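Run the slow train first

October 9, 2023

So the fast line is back. Third time in my memory, maybe the fourth if you count the year they only talked about it on the radio. New map, new color for the line on the map, and a number printed very big: 33 minutes from Nikar to Vistow.

I want to say up front that I like trains. I take one most days. I am exactly the person this thing is supposed to be for and I still think we are about to spend the money in the wrong order.

Start with what we have. The current train takes an hour and change on paper. On paper. In August it was late so often I stopped looking at the timetable and just went down to the platform with a book. Speed limits on the old section past Cluvham, because the track bed is tired and everybody knows it's tired. Signals that give up when it gets hot. One platform at Bañuelos where two trains a day have to wait for each other like people in a narrow hallway.

None of that is on the new map.

The new map has a clean straight line that skips Cluvham and skips Bañuelos and gets you to Vistow before your coffee is cold. Great. Who is on it? People who live near Nikar central and work near Vistow central. There are some. I know a few of them and they're nice. But most of the folks on my train get on or off somewhere in the middle, and the middle is what this plan drives past at high speed.

The answer I keep hearing is that the old line will stay open for the middle stops. Sure. It will stay open the way a store stays open when the owner has already bought another one across town. Once the through passengers move over, the old line loses the riders who pay the most, then the numbers look bad, then somebody at a hearing holds up the numbers. Cut the evening train. Cut the early one. We have seen this with the buses and it took less than ten years to go from a bus every half hour to a bus you plan your whole day around.

And the fare. Nothing in the announcement about the fare! Pages on the shape of the train's nose. I read the entire summary, twice, and the only thing about price is a line saying tickets will be "competetive." With what? With driving? With the old train? Those are very different numbers if you buy a ticket every morning.

Then jobs. The jobs during building are real and I won't wave them away. My neighborhood could use them. But fixing old track is also work. Rebuilding a bridge, putting in a second platform, new signals, drainage - that's years of it, and it's spread out along the whole line and not sitting in two big sites at either end. Repair work hires locally too, or it can, if the contract says so. The contract has to say so.

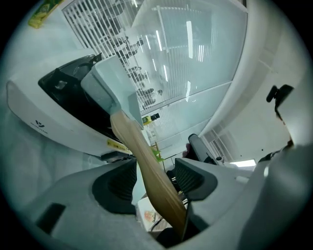

Long wooden handle, pale plastic head.

What would I do? Fix the existing line first. Take out the slow sections by Cluvham. Build the passing track at Bañuelos that was promised back when I had a different haircut. Run a train every half hour until late, and I mean late, so that a person who works a closing shift can get home without begging a ride. Do that and see how many people show up. If the trains are packed after a few years then you have a case for a fast line, and you also have riders to put on it.

It's less exciting, I know. You can't cut a ribbon on drainage. No minister wants a photo next to a culvert. But the gains come sooner. The engineers' own estimate for the repair package, the one buried in the appendix, is 3 years to get the full line back to its design speed. The fast line is 10 years, and that's if the land gets bought on time, which it never has been around here for anything, not even the traffic circle.

Ten years is a long time to tell somebody to keep waiting on a broken platform.

People will say this is small thinking. I got an email last time I wrote on this, a long one, saying that with my attitude we'd still have horses. Fine. But countries with good fast trains mostly had good ordinary trains too. The fast one plugs into something. You step off it and there's a local train across the platform, leaving soon. At Vistow today you step off and there is a taxi line and a closed kiosk. Put a 33 minute train into that station and half the minutes you saved get eaten standing out front with your phone.

Also the debt. Nobody is paying cash for this. It's a loan, a big one, and the first payments come due long before the first passenger sits down. I'm not against borrowing to build things. Roads, water, schools, all borrowed for, all worth it. I just want to see the payment schedule next to the maintenence budget for the old line, on the same sheet of paper, before any vote. If one of them goes up as the other goes down, then we know what we're really buying.

The comment period is open now and it's short. There's a form at the Nikar station ticket window and there is supposed to be one at Vistow, though they were out when I asked. Write in even if you disagree with me. Especially if you use the middle stops. Say which train you take and what time and how late it was. Be boring about it, put in the dates. The planners have nearly 3 hundred pages on the view from the new train and next to nothing on the people standing at Cluvham in the rain.

I'll be sending mine this week. Assuming I get home in time to write it, the 6:10 was just taken off the board again.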